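Leave the Old Counter Alone

The town of Zelholm wants to tear out the front counter of its public library and put in a row of self-checkout stations. The plan went up on the notice board in November, with a cost and a drawing. I think it is a mistake, and my reasons have little to do with nostalgia.

I have used that library for 25 years. The counter is where people ask for things they would not type into a screen. They ask how to word a letter to the landlord, or which bus goes to the clinic in Grikora. None of that shows up in the checkout numbers, and the checkout numbers are what the plan is built on.

Supporters say the change will save staff 15 hours a week. I believe them. But the plan does not say where those hours go. If they go to the children's room or to later closing times, the town should put that in writing. If they go away altogether, it should say so before the vote.

There is also the matter of wear. The wood in the reading room has held up through two roof leaks and several generations of schoolchildren. The self-checkout machines at the Anozie grocery store were replaced after 4 years. A library budget cannot keep that pace.

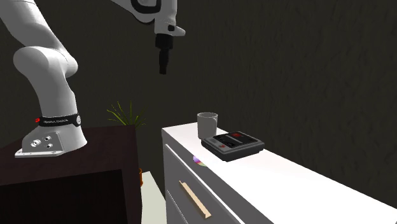
White arm on a dark wooden cabinet. Computer rendering.

I am not against new equipment. The scanner in the local history room is a good one, and it let me read a 1771 land survey without touching the paper. It was bought for a job that needed doing – and the person who knows how to use it sits ten steps away.

Vurnimeck, the next town over, kept its desk and added two stations beside it. People use whichever they like. Zelholm could do the same for less money, and the council should ask for that price before it votes on anything else.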